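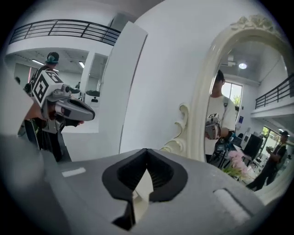 Getting Anddale to Talk About Its Buses
Project report by Yu-na Woo and Rutilio Bautista
21 June 2021

When we first picked the number 7 bus as our subject, our friends laughed a little, and we can see why. But the 7 is how half our class gets to school, and we had both spent enough cold mornings waiting for it at Wendthorpe to be curious about who else was riding and why.

We wrote a short survey with 2 main questions: where are you going, and what would make you ride more often? We had hoped to hand out a lot more, but in the end 69 people filled one in, and many of them were kind enough to keep chatting until their stop came - one lady told us all about the old tram line!

Most riders wanted a later bus home in the evening. Shelter from the rain came next, then clearer timetables. Fares came up less than we had guessed, though we mostly rode on school days, so our answers lean toward students with passes.

If we did this again we would ride on weekends too. Bo-ram Ham has offered to help us try that in July, and we would like to print the survey in larger type.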